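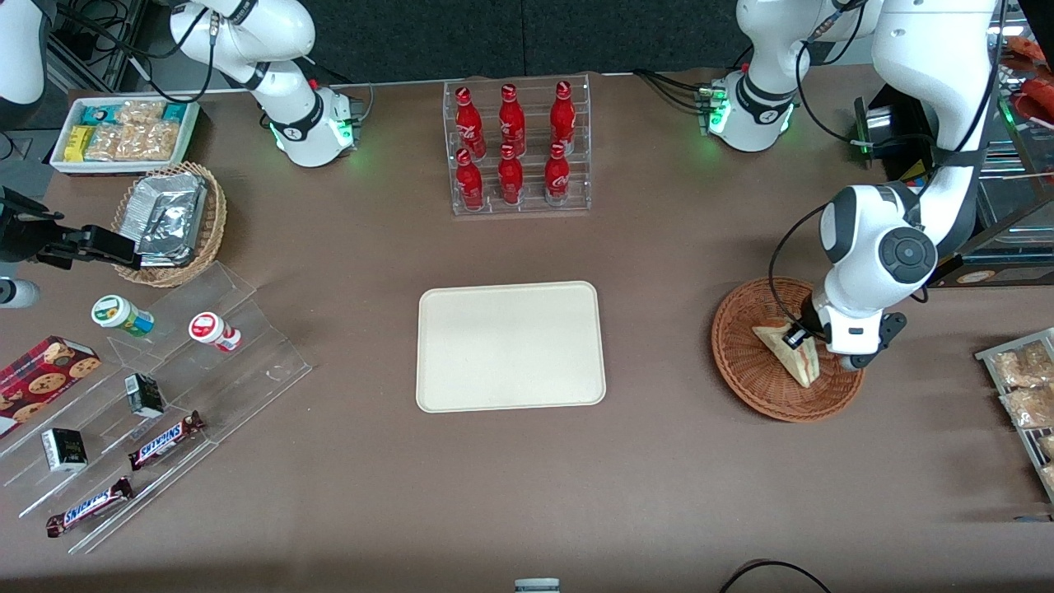

Set Up a Tabletop Snack Counter

I love a good snack counter! You know the kind – a little corner-store spread on an ordinary table, where everything faces you and you can grab a bite and a drink in ten seconds flat. We've put one together for games nights, a school fundraiser and one very rainy long weekend, and it's easily the most fun you can have with a tray of muesli bars.

You don't need much room. A brown table does the job nicely, because bright wrappers really pop against a plain, darker colour.

What you'll need

- a clear acrylic stepped display
- a clear acrylic drink rack that holds six bottles
- a white rectangular tray
- two wicker baskets, one of them round
- snacks, drinks and wrapped sandwiches

My stepped display is a Poswood and I've had it for years. The baskets came from Ondasier, but any op shop will have a pile of them.

Step 1: Start with the drinks

Drinks go at the back, in the middle. They're the tallest and heaviest things on the table, so once they're in you can build everything else out from there. I use red Coca-Cola bottles, two rows of three, with the back row sitting higher than the front. All that red together looks fantastic!

Step 2: Put the display on an angle

This is my favourite trick. Run the stepped display diagonally across one side of the table instead of square to the edge. It makes the whole counter feel like a shop straight away, and people can reach the steps from two sides.

Small bottles go on the top tier (I've had little supplement bottles up there, and they fit really well). Small boxes are good on the middle and lower steps, and so are chocolate bars. Lay your Snickers flat on the lower steps with the lettering facing out. A red box of choc chip cookies will brighten up the end, and if it has cookies printed on the front, turn that side to the crowd.

Step 3: Fill the tray and the first basket

Muesli and snack bars go in the white tray. Mix up the wrapper colours – yellow, teal and a few clear ones so you can see the golden granola inside. Yum.

Right beside the tray, pack a basket with foil-wrapped goodies. Stack them on a slant and pack them in fairly snugly, or they slump as soon as someone takes the first one.

Step 4: Sandwiches last

Cut them into triangles, wrap them in something clear and put them in the round basket on the opposite side from the display. Leave these until just before people arrive, and keep them in the fridge until then. For a crowd of 12 I make a few extra, as the egg ones vanish first at our place.

Step 5: Have a play

Stand where your guests will stand and have a look. Can you see every label you want to see? Can you reach the baskets without knocking a bottle? Shuffle things until it feels right, then go and put the kettle on.

Comments (3 of 47)

snackqueen: Tried the diagonal display for our September fete and it looked so good! We ran out of muesli bars by lunchtime.

Bel_in_the_hills: Would a cake stand work if I don't have the stepped thing?
Reply from the author: Yes, go for it! Two different heights would be even better.

tuckshop72: Lining the round basket with a tea towel keeps the sandwiches from catching on the wicker.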